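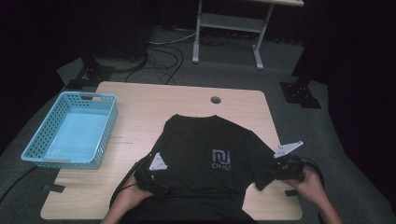

先说清楚,这篇只管鞋底发黄。鞋面开胶、中底粉化、气垫漏气,都不在里面,别往下翻了。

手上练手的是一双 Stolmont 的 Sidum 低帮,半透明大底,白中底,放鞋盒里没怎么穿,拿出来底子黄得像泡过茶。Clodville 那边二手收的,118 块,便宜是真便宜,黄也是真黄。做完能穿出门。步骤写下来,赶时间,错别字大家将就。

## 先判断能不能救

- 半透明橡胶底(水晶底)发黄,整片均匀的:能救,效果最好。
- 白色橡胶中底边墙发黄:能救,慢一点。
- 喷漆中底发黄:看漆。漆面起皮就别折腾氧化了,直接退漆重喷,另一套流程。
- 胶水溢出来那一圈黄:基本救不了。能淡一点,别指望。
- 按下去发软发粘、一抠掉渣:水解了。放下,别做。

怎么分漆面和素胶?棉签沾点丙酮,找足弓内侧最不显眼的地方轻轻蹭一下。棉签上有白色就是漆。没有就是素胶。蹭一下就行,别来回搓。

## 东西准备

- 去氧化膏一支。我用的 Do,56 块,两双低帮够了。换别家的也行,膏状就可以,水状的挂不住,会往下淌。
- 保鲜膜,厨房那种
- 丁腈手套,两副(中间一定会破一只)
- 口罩、护目镜
- 软毛刷一把,旧牙刷一把
- 美纹纸胶带,宽的窄的各一卷
- 2000 目砂纸,水砂,一小张
- 中性洗洁精,温水
- 紫外灯,没有就太阳
- 一块不要的毛巾

手套别省。膏里有过氧化氢,沾手上发白刺痛,冲水能缓过来,但当天手指头都不舒服。Dong-geon Yoo 做第一双的时候光着手抹的,后来群里再也没见他光手。

## 第一步:洗干净

拆鞋带,抽鞋垫。

大底朝上,温水加一点洗洁精,软毛刷刷纹路,牙刷抠缝。石子用牙签挑出来。油污没洗掉的地方膏渗不进去,出来一块黄一块白,很难补,补两三遍都有印子。

洗完毛巾擦,阴干。纹路里不能有水,有水等于把膏稀释了。急的话电吹风冷风档,热风不要,胶水怕热。

## 第二步:磨不磨?

看情况。

表面发亮、像有一层膜的,用 2000 目沾水轻轻过一遍,一个方向走,别画圈。磨完是雾面,后面会回来一点透明度,回不到全新。介意的跳过这步。

有印花、有 logo 在橡胶表层下面的,贴着边绕过去。印在表层上的千万别碰,一下就没。

磨完在洗一遍,粉冲掉,再晾干。

## 第三步:贴胶带

最烦的一步,也是最值得花时间的一步。

1. 窄胶带先走鞋面和中底的交界线,一小段一小段贴,转弯的地方剪短,别硬拉。
2. 指甲沿着边压实。压不实的话膏会钻进去,麂皮和翻毛直接掉色。
3. 宽胶带叠在上面,往鞋面方向再包一圈。
4. 整个鞋面拿塑料袋套上,袋口用胶带封到宽胶带上。
5. 彩色的橡胶块(后跟那块红的之类)也要遮。不遮会变浅。

麂皮鞋面建议贴两层。全皮的随意一点,但3M反光条还是包好,膏沾上去会发花。

## 第四步:上膏

戴手套。戴护目镜。开窗。

挤在刷子上,沿一个方向涂,厚度看不见下面的橡胶颜色为止。薄了会干,干了就留白斑,白斑比黄还难看。纹路深的地方多点两下,让它填满。

涂好包保鲜膜。从脚尖往脚跟拉,尽量平,气泡用手指推出去。有气泡的地方反应慢,拆开会看见一个一个小黄圈。推不掉的就拿针戳个眼,挤出来再补一小片膜。

包两层。第二层是防漏膏的,也防干。
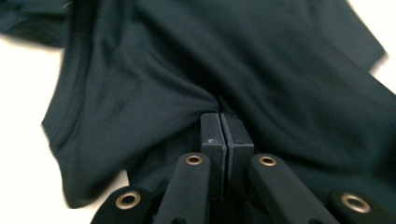

## 第五步:照

两种办法。

**太阳。** 夏天最好用。六月中午的太阳,一个小时就能看见变化。鞋底朝上,每隔一刻钟转个方向。缺点是温度不好管,地砖上烤久了,胶会软。垫个纸箱,别直接放地上。春秋也能做,拉长到一下午。

**紫外灯。** 慢,稳。找个纸箱,内壁糊锡纸,灯放顶上,鞋放中间,箱子侧面剪个小口散热。温度计塞进去,38 度是我给自己定的线,过了就掀盖子凉一会。Sidum 那双就是灯照出来的,晚上七点放进去,睡前看了一次,膏有点干,补了一次。

不管哪种,中间都要看。隔着膜看不准,膏本来就是白的,看着都白。撕一个角,用湿布抹掉一小块膏,对着光看橡胶颜色。不够就补膏包回去。

照的时候人别盯着紫外灯看,箱子盖好再通电。家里有猫狗的关门。

## 第六步:冲洗,再来一遍

到时间了,撕膜,大量清水冲。冲到摸着不滑为止。胶带先别撕!冲干净再撕,不然膏水顺着流到鞋面上,前面全白贴。

晾干看颜色。一般第一遍能去掉一大半,剩下的要第二遍。第二遍时间减半。

最多三遍。三遍还黄就收手,再做橡胶会发脆,走路弯折的位置先裂。

**颜色发蓝发灰?** 有些原厂水晶底本来就带一点蓝调,对一下官图再下结论。灰的话多半是磨过头了。

## 第七步:收尾

撕胶带,往回折着慢慢撕,别往上拽。有残胶用橡皮擦,或者酒精棉片,麂皮上只能用橡皮。

大底擦一层硅油之类的橡胶保护剂,很薄,擦完用干布收掉。鞋底接地的部分不要擦,滑,下雨天会摔。只擦边墙和足弓那截透明的。

鞋垫放回去,穿鞋带,通风的地方放一天再穿。我是周四弄完的,隔天晚上穿出去,没问题。

## 常见翻车

**白斑、云纹**
膏干了,或者涂得厚薄不匀。重新全涂一遍,厚涂,包严,照短一点,能匀回来七七八八。只补白斑那块没用,边界更明显。

**鞋面边缘掉色**
胶带没压实。补色笔点一下,颜色宁可浅别深。

**中底开胶**
温度高了。等凉透,清掉旧胶,鞋胶上薄薄两遍,绑带压一夜。

**洗完又黄回来**
正常,会回。橡胶自己还在老化,只能拖。多久回来看存放,放阳台鞋柜的几个月就能看出来。

**两只颜色不一样**
两只要同时做,同一支膏,同一个箱子。Ha-rang Gil 分两天做的左右脚,拍照一眼就能看出来。补救办法是给黄的那只单独加一遍,短时间,勤看。

## 存放

鞋盒里的那张包装纸,扔掉,换无酸纸。干燥剂放一小包,别多,太干橡胶也裂。密封袋我不太推荐长期用,闷着,胶水味散不出去,黄得更快(个人经验,有人反对)。

隔段时间拿出来踩一踩。放着不穿死得最快,尤其带 PU 中底的。

白鞋和深色皮鞋别挤一个盒子,染色比发黄难弄多了。

补充:膏开封以后盖紧,放阴凉处,别放冰箱跟吃的一起。过期的膏涂上去没啥反映,白等一晚上。退漆重喷那套等我把喷笔修好再写。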